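The Case for the Food Carton
by Samina Lashari

Storage advice has a blind spot. It assumes that a container is bought, that it has a lid, and that it matches the one beside it. I have kept household inventories for long enough to disagree on all three points, and I will argue here for the plain corrugated carton that groceries arrive in, used open, with its flaps up.

The usual objection is strength. It is a fair one for long-term stacking and a poor one for a bedroom. A carton that has carried packaged food through a delivery network has already been loaded, dropped and stacked under other cartons. Holding soft goods at floor or mattress height asks very little of it. I kept one in service for 46 weeks, starting in January, and retired it only when a bottom seam let go.
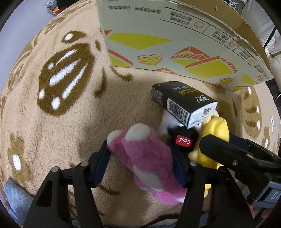
Placement matters more than material. A container at the far end of a closet gets used twice a year, and things meant for it settle wherever there is a flat surface. A container within arm's reach gets used daily. I sort on the bed, with the box standing directly on the blanket, and a fleece with brown and white markings does perfectly well as a work surface. It is soft, it shakes out, and small things do not roll far on it. The only drawback is visual: a small brown item on a brown print can be missed, so I run a hand over the fabric before I lift the carton away.

On orientation

Wilmer Guzmán, who edits these columns, holds that a carton should stand with its printing the right way up. His reasoning is that the base is the stronger closure. In my experience the difference depends on how the thing was taped, and it should be settled by looking at the tape. If the factory bottom has been slit open and the top is still sealed, turn the carton over and use it that way. The lettering will be upside down. The contents will be unaffected.

He also raised appearance, and there I concede part of the point. Bought bins are calmer to look at. The Vatine range is a uniform gray and the Stadwood crates have a decent handle. A food carton brings somebody else's graphics into the room. I find that useful. A distinctive panel works as a label, and in a household with two languages it works better than a written one. "The box with the cheese toast on it" is understood by everyone, including those who cannot read 岩烧乳酪吐司.

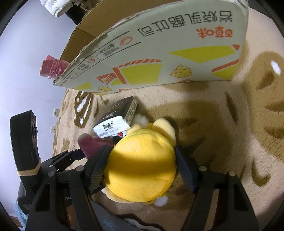 On flaps and limits

Leave the flaps open. Folding them in costs width at the mouth, and cutting them off weakens the upper edge, where a hand pulls. Open flaps also show at a glance that the carton is still in use. Interlocked flaps suggest that the job is finished, and a closed carton tends to stay where it is for months.

I would not use one for anything damp, for food out of its wrapping, or on a basement floor. I would not keep papers in one either. Dayana Lozano lined hers with a pillowcase for wool hats and reports no trouble, but the pillowcase is doing part of that work and should get the credit.

Replace a carton when a corner softens. Flatten it, remove the tape, and take the next one that comes through the door.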